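Spent most of the morning sorting the spare room, which has become the place where everything without a home ends up. I'd promised Arvid I'd have it cleared by October - ha! The old Mulent shelf is going, and so are 40 magazines I was never going to reread.
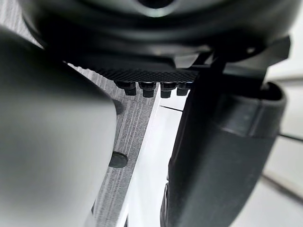 Mid-tidy, spare room.

I kept the good grey blanket, of course. Next job is the cupboard in the hall, but I'm putting the kettle on first.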